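Ticket 83: Arm stops part way through the pick at the open day bench
Queue: Demonstrations and visits
Site: Jusonley workshop, bench by the kitchen counter
Opened: Sunday, January 29, 2023
Status: Resolved, one item left open
Priority: Raised from normal to high at lunchtime

Summary

The arm runs the small parts pick without a hitch when the room is quiet, then stops with a contact fault once visitors are in. Six stops before the first tea break. No damage and no bent fingers, and the visitors were lovely about it (one small boy asked if it was having a think, which is a fair description of a contact fault).

I'm logging this in full because the MacAulay group want the same demonstration when they host in October, and I'd love them to have an easier morning than I did.

What we were showing

Three short turns, repeated through the day:

1. Arm goes to the bench, picks one small metal part from a scattered group, puts it down on the cloth.
2. Visitor moves the parts about, arm tries again.
3. Visitor guides the arm by hand to a place of their choosing, arm repeats the move.

Number 3 is the one people queue for. The look on a grown adult's face when they push a robot and it simply goes along with them! Please keep it in the programme whatever else changes.

What went wrong

First run of the day, doors still shut: fine. Second run: fine. Third run, with the first group in: arm came down over the parts, paused above them, stopped. Light changed, fault on the laptop, contact detected on the last joint. It hadn't touched anything that any of us could see.

Cleared it, ran again, fine. Next group, same fault, slightly higher up. After that it came and went all morning.

Things tried, in order

Restarted the controller. Fault came back on the second run after.

Swapped the network cable for the spare in the Gramum box. No change. The spare has a broken clip, by the way, so I've binned it and a new one needs to go in the box.

Slowed the approach to 30 per cent. Better to watch, oddly, and people asked more questions because they had time to. But it still stopped twice.

Asked everyone to stand further back in case somebody was nudging the bench. No change, and it made the whole thing feel like a museum, so I let them come in close again as far as the floor tape.

Took the parts away and ran the move over a bare patch of bench top. Stopped once in five goes. So the parts weren't to blame, and neither was the grip.

Checked the payload setting. It was right for the gripper. I checked it twice as I was so sure it would be that.

Reply from Drovitz support (remote, 12.40)

Thanks for the very full notes. Can you tell us whether the fault always comes at the same arm position, or whether it follows the time since start? Also please look at anything that moves with the arm, cables above all. A cable that goes tight near the bottom of a reach can look just like a light touch to the joint sensors. Could you send the log for the last two stops and the contact threshold you have set?

My answer (13.05)

Logs sent. Position is much the same each time, always on the way down and out to the left. Threshold was 200 in the demo file. I had assumed that was the value we always use, but the file had been copied from an older one.

And yes, the cable! I had one of the visitors (a retired lift engineer, delighted to be asked) watch the loop while I ran the arm slowly. He called it straight away. As the arm stretched down to the left, the loop pulled tight, then slackened as it came back. With a quiet room we had been starting from a different rest pose, nearer the bench, and the loop never got that far. When visitors came in I moved the rest pose back to give them room. So the crowd did cause it, in a roundabout way.

Fix

1. Power down and let the arm settle before handling any cable.

2. Free the cable and let out more slack along the upper arm.

3. Do up the straps again, snug but with no pinch on the cable.

4. Move the arm by hand through the full reach and watch the loop at the lowest point on the left.

5. Load the current demo file and leave the old one where it is until I've compared the two.

6. Run the pick at slow speed with the gripper stopping just above the parts, before letting it close on anything.

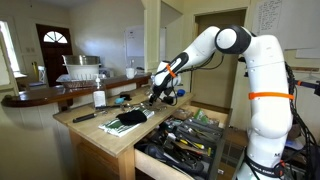 7. Back to full speed, two clean runs, then open the tape to visitors.

Result

No stops from 13.50 until we closed. The last group got an extra turn each at guiding the arm, and the lift engineer came back round to see his repair at work and brought his wife.

One thing I'd do again: I told people what had gone wrong and showed them the cable. That got more questions than the pick did. Several wanted to know how the arm can feel a tug that small, and we ended up talking about it over the drawer of pliers for a good while. Next time I'd build a deliberate "find the fault" turn into the visit.

Still open

Old demo file needs comparing with the current one, then deleting from the bench laptop. Mine to do.

New spare network cable for the Gramum box.

MacAulay to get a copy of this ticket along with the rest pose we finished on.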